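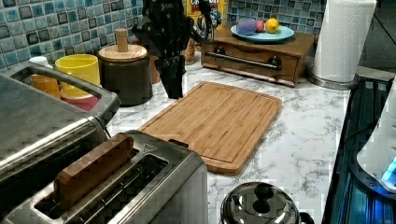 Ekow Tsikata thinks the cable check belongs ahead of the power check, and that anyone comparing two grippers on one arm ought to do it again after every swap. He wrote in after the last version of this list went up, and I've moved it to the top.

Home | Grippers | Arms | Cameras | Checklists | Contact

GRIPPER SWAP CHECKLIST, KITCHEN COUNTER RIG
Revised January 2018
Units on trial: Kuseck parallel gripper, Plirkden parallel gripper
Controller: Pidimberg, same unit for both

I have been looking forward to this comparison for months, and so far it's a treat! Both grippers are good. They are good at different things, and the list below is how we keep the test fair and our knuckles whole.

1. CABLES AND MOUNT
[x] Cable has slack at full wrist rotation, both directions
[x] No loop can catch on a finger or a handle
[x] Mount screws torqued and paint-marked
[ ] Spare cable bagged and labeled
Comment: The Kuseck connector has a lovely positive click. The Plirkden one needs a firm push and a look from the side. I had it half seated once and spent most of a morning blaming the controller. Still need the label for the spare.

2. STOP AND POWER
[x] Stop button within reach of the person at the counter, tested with the arm moving
[x] Second stop tested from the desk
[x] Fingers hold position on loss of power
[x] Restart needs a deliberate press on the controller
Comment: Test the hold with something in the fingers. Both units passed, and the Kuseck barely sagged.

3. FINGERS AND GRIP FORCE
[x] Pads clean, no cuts or lifted corners
[x] Force limit set low for the first run after a swap
[x] Open and close ten times with nothing between the fingers
[x] Cycle counter written in the log
Comment: The Kuseck pads came off at 2,960 cycles with one corner starting to lift. The Plirkden pads are at 2,077 and look nearly new, which I did not expect from something that soft. The log sheet has room for up to 4,000, so I'm hoping to fill it.
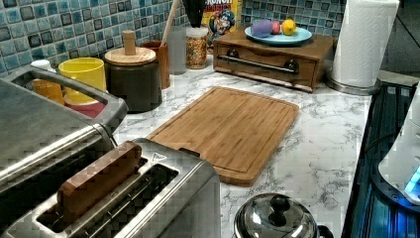

Slot insertion is my favorite test of the whole set, and the one where the grippers really part ways. The Plirkden fingers are slim and get down close to an opening without touching the sides. The Kuseck fingers are wider and stiffer, and they forgive a sloppy approach angle much better. We do it with the toaster, unplugged, and the wooden block standing up in the nearer slot is a nice target for the pull-out half: enough of it sticks up past the top for either gripper to get a decent bite. Go slow on the first pull. If the toaster lifts or slides, stop, open the fingers, and drop the force before trying again.

[x] Toaster unplugged, plug in view
[x] Approach speed cut in half for slots
[x] Block free of splinters
[ ] Slot edges checked for scratches after the run
Comment: I keep forgetting the last one. Somebody please nag me.

4. WORK AREA
[x] Arm path clear from the board to the back row
[x] Glass kept behind the planned path
[x] Loose cords pulled back from the counter edge
[x] Cooktop locked off at the breaker
[ ] Camera view matched to the last run before the first pick
Comment: Redo this section each time the camera moves. A view that looks wide open from one side can hide a tall handle or a spoon from the other. The wooden spoon in the crock is the one to watch, and the Plirkden's slimmer body gets past it with room to spare.

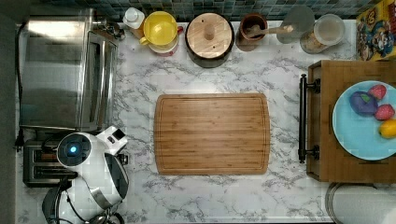 Section 4: board clear, open counter on all sides of it.

5. SMALL OBJECTS
[x] Toy produce in place on the blue plate
[x] Plate does not slide under light finger contact
[x] Force limit confirmed again
[x] Two practice picks by hand guiding before any automatic run
Comment: The lemon is a joy with either gripper. The eggplant rolls if you come at it from the stem end, so come at it across the middle. I'd give this section to the Plirkden by a nose, and I'd love to see the Kuseck try it with softer pads.

6. CLOSE OUT
[x] Arm parked, fingers open
[x] Power off at the controller, then at the wall
[x] Log signed
[ ] Pads photographed for the wear record
Result: pass, 2 open items carried over (spare cable label, slot edge check). Pad photos to follow this week. Next full inspection in March.

COMMENTS

Ekow Tsikata
Thanks for moving the cable check! Could you list the force setting you used on the block pull? I'd like to run the same thing here.

Reader
We had the same trouble with the Plirkden connector. A stripe of paint across the joint helped a lot, because you can see from the desk whether it lines up.

Reader
Don't forget to check the slot edges :)

We use cookies to remember your settings. By staying on the site you accept this. OK | More information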